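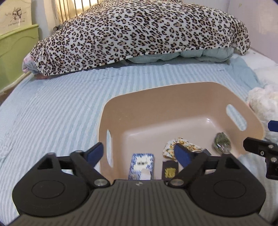
손에 드는 그리퍼로 모은 시연만으로 양팔 정책 학습이 될까요?

스크런치두개

요즘 로봇 없이 사람이 그리퍼를 양손에 들고 시연을 모으는 방식에 푹 빠져 있습니다! 책상 위보다는 진짜 집 같은 곳에서 해 보고 싶어서, 침대 위 플라스틱 대야에 담긴 작은 물건을 다루는 작업을 골랐어요. 천, 작은 상자, 투명 비닐에 싸인 것까지 섞여 있어서 생각보다 훨씬 재미있습니다.
지금까지 1737개를 모아 Hoter로 궤적을 뽑았는데, 대야 벽 가까이 있는 물건에서 정책이 자꾸 헤맵니다. 시연을 더 모아야 할까요, 아니면 모으는 방법을 바꿔야 할까요? 손목 시점 영상만 쓰고 있고 외부 카메라는 없습니다.

느린팔꿈치

와, 주제 정말 좋네요. 저는 개수보다 시작 자세부터 보겠습니다. 시연자는 무의식중에 늘 비슷한 각도로 들어가거든요. 저희도 Lamex 데이터로 처음 학습했을 때 벽 쪽 물건만 성공률이 뚝 떨어졌는데, 진입 방향을 6가지로 나눠 다시 모았더니 확 좋아졌어요. 추가한 시연은 방향마다 30개뿐이었습니다. 결과 그래프 보고 혼자 박수 쳤네요 ㅎㅎ
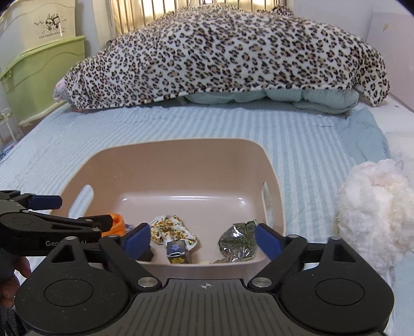 그리고 두 그리퍼의 상대 자세를 꼭 관측에 넣어 보세요. 각 손의 궤적을 따로따로 좌표계에 두면 한쪽이 대야 위로 넘어올 때 다른 쪽이 어디 있는지 정책이 모릅니다. 저는 기준을 한쪽 손으로 잡고 다른 손을 그에 대한 변환으로 표현했어요. 지연 보정도 확인하시고요. 영상과 손가락 벌림 값이 두 프레임만 어긋나도 닫는 순간이 밀립니다. 반사가 심한 비닐 포장은 아직 저도 숙제예요. 해결하시면 꼭 올려 주세요!

모서리수집가

그냥 많이 모으면 됩니다. 저는 Biwott에 다 넣고 돌렸더니 되던데요. 천 종류는 원래 잘 안 돼요.

coscombe_유저

윗분 말씀에 조금 보태면, 무작정 늘리기 전에 실패한 구간부터 나눠 보시는 게 좋아요. 접근에서 틀리는지, 쥐는 데서 틀리는지에 따라 처방이 완전히 다릅니다. Coscombe 뷰어를 쓰시면 예측 궤적을 손목 영상에 겹쳐 볼 수 있는데, 이거 한번 보면 시간 가는 줄 몰라요. 검증용 시연은 물건 배치를 통째로 달리해서 따로 떼어 두세요. 같은 배치가 학습과 검증에 섞이면 점수만 예쁘게 나옵니다.

스크런치두개

시작 자세를 뽑아 보니 정말 거의 한 방향에 몰려 있네요. 상대 자세부터 넣고 진입 방향을 나눠서 다시 모아 보겠습니다. 벌써 두근두근합니다, 감사합니다!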